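Cup week, notes from the Prondville bench

Writing this fast before the afternoon block starts. Coffee in one hand so excuse the typing.

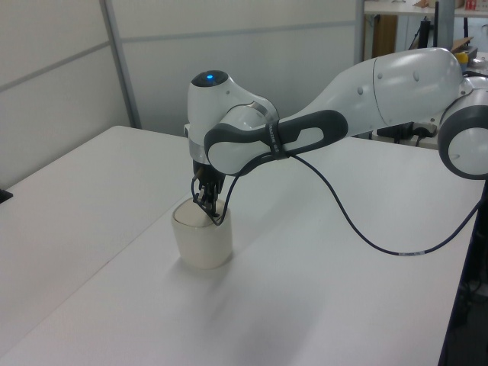
So the count. 582 episodes recorded for the cup task, 431 kept. I wanted to keep more. The rest went for dull reasons, mostly me: started the recording late, stopped it early, bumped the table with my hip, changed my mind halfway down and went for a different grasp. That last one is the worst kind because it looks fine on playback. The arm goes down, wanders, comes up a bit, goes down again, gets the cup. A success! Except now you've taught the thing that wandering is part of the job.

Rule I'm using now: if I hesitate on purpose-less grounds, the episode goes. If I miss and then recover cleanly, it stays and gets the recovery tag. Wekbridge (our labeling tool, home grown, held together with tape) only had pass and fail until last month. Added a third button. Took an evening. Should have done it in September.

Grasps. Three styles in the set so far:

- fingers inside, opening outward against the wall
- one finger in, one out, pinching the rim
- around the outside, low

The inside one is my favorite to do by hand and the policy's least favorite to learn, going by the early runs. From above, a gripper that's deep enough and a gripper that's a little too shallow look almost the same. Fingertips gone below the rim either way. The camera just can't tell you. Joint angles can, sort of, so I stopped throwing away the finger opening channel, which I had been dropping to save space (why??). Retrained on the small subset with it back in. Better. Not going to put a number on it until I've run the same test twice.

Rim pinch is the opposite. Easy to see, easy to learn, tips the cup if you're off by a hair. I have lots of tipped cups. Kept 33 of them in a separate folder for a failure detector I may or may not ever train.

Positions. Early on I put the cup down wherever felt random. Plotted the start positions and, well. A blob. Left of center, same spot pretty much, over and over, with a sad little scatter around it. People are terrible at random, me included. So now a script prints a spot and a rotation for the wrist and I put the cup where it says, even when it's an annoying reach. First 200 episodes are all blob. I'm keeping them but sampling them less. If I had the week again I'd just redo them.

Cable. The loose cable from the wrist still bugs me. When I teach with the arm low it can hang near the cup, and if it brushes the rim the cup shifts a tiny bit and I correct without noticing. Then that correction is in the data. Tried clipping it up higher, which pulled on the connector at full reach, so back down it went. Current plan is a longer lead with the slack kept up near the elbow. Shearer, the other bench, has theirs routed that way and their recordings look a lot calmer than mine. Stole their clip part too. Thanks, Shearer.

Speed. I get faster over a session. Obvious when you look at it, but I hadn't looked. Episode one of a block is slow and careful, by the end I'm basically dropping onto the cup. The model gets both and averages them into something that's neither, a weird slow-fast-slow thing on the way down. Two fixes, doing both:

1. Shorter blocks. Stop while I still want to do more.
2. Resample by distance moved, so time matters less.

The second one made a mess of the gripper closing because the arm isn't moving then, so all those frames collapsed into almost none. Took me an embarassing amount of time to spot. Now anything where the fingers move is left alone.

White on white. Table is white, arm is mostly white, walls are white, cup is cream. I half expected the vision side to fall over and it's mostly ok, but the shadows are doing a lot of work I think. Turned off one overhead light as a test and it started reaching short. So the next batch has lights varied, and a few other cups. The Zilden set we pretrained from has hardly any pale objects on pale tables so no help from there.

Also, background stuff. I used to tidy the shelf area behind the bench before each session. Stopped doing that. Let it change. If the policy cares what's on the shelf I'd rather find out now.

To do before next batch:

- longer lead, clips
- lights script
- two darker cups, one with a handle
- fix the clock drift between camera and arm log (small, but it's there, and it grows over a block)
- rename the folders, cup_final_2 is not a name

Somebody asked in the comments if I'll put the set up for download. Maybe the kept ones. The file format needs cleaning first and the notes are in my own shorthand, half of it I can't read myself. Will post when there's something to post.

Ok, block starts at 2. Back to it.

Recent posts
Teaching mode vs. joystick, a grumpy comparison
Wekbridge gets a third button
What I copied from the Shearer bench
Zilden pretraining, first impressions
Moving into Prondville, boxes everywhere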